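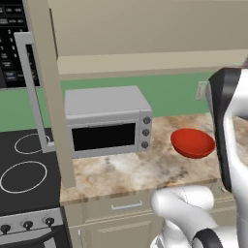 Tristcombe Onis Countertop Oven, Long-Term Review
Erasto Were
Dec 27, 2019

I bought the Onis in May to replace a full-size wall oven that was costing too much to run for two people. It has been used most days since. What follows covers temperature accuracy, recovery, toast, noise and cleaning, in that order. I paid retail and Tristcombe has not seen this text.

Temperature accuracy

I hung a thermocouple at the center of the rack and logged the empty oven at 350 degrees for 90 minutes. The control is a plain bimetal thermostat, so some swing is expected. After the first overshoot it settled into a regular cycle with a mean a little under the set point. The overshoot itself is the larger problem. The elements stay on well past 350 during preheat, and a tray of cookies loaded when the ready light comes on will brown at the edges before the middle has set. Waiting another 8 minutes after the light cures this completely.

At 450 the oven runs low and never quite reaches the number on the dial. For roasted vegetables I add a few minutes. For pizza I use the wall oven.

The dial markings are coarse. There is no detent between the printed temperatures, and the pointer is wide enough to cover several degrees on its own. I put a thin pencil line at the spot where my thermocouple read 350 and have used that since.

Recovery

Small ovens lose heat quickly when the door opens, and the Onis is typical. A short opening to turn a tray costs a large share of the air temperature, although the walls hold enough to bring it back in 3 minutes or so. The Ketetti I tested last year was slower. Its door seal was also worse -- a strip of paper closed in the upper corner pulled out with no resistance, where the Onis grips it along the whole top edge.

Toast

Acceptable. With 4 slices on the rack, the back two come out one shade darker than the front two. Rotating the rack halfway evens this out but adds time. The timer is mechanical and is poor at short settings. The manual says to turn it past ten and then back to the wanted time, and this does help. Consecutive batches need a shorter setting, as the cavity is already warm.

Anyone who mainly wants toast should buy a slot toaster, which will be faster and use less power.

Noise

The timer ticks audibly from the next room. The bell is a single strike and is easy to miss with a range hood running. There is a click from the thermostat each time the elements switch, plus some pinging from the sheet metal as it cools. None of it bothered me after the first week.

Cleaning

The crumb tray slides out from the front and fits in a dishwasher. The interior is bare metal with no coating, and grease spatter darkens it permanently if left through a second heating. The lower elements are fixed, so the floor beneath them has to be wiped with a cloth wrapped around a spatula. The Barasa has a hinged lower element and is much better in this respect -- it is also considerably more expensive.

Clearances and placement

The manual asks for open space at both sides and the back. I would take the side figure seriously. The right panel stays comfortable, but the left gets too hot to touch after an hour of roasting. Do not store anything on top. The cord is short and leaves toward the rear left, so check the outlet position before buying.

Faults to date

One. The rack stop on the left worked loose in the second month and was retightened with a Phillips screwdriver. It has held.

Rating: 3 out of 5. Good seal, fair thermostat, weak timer. I would buy it again at a sale price, and I would look at the Barasa first if cleaning matters more than cost.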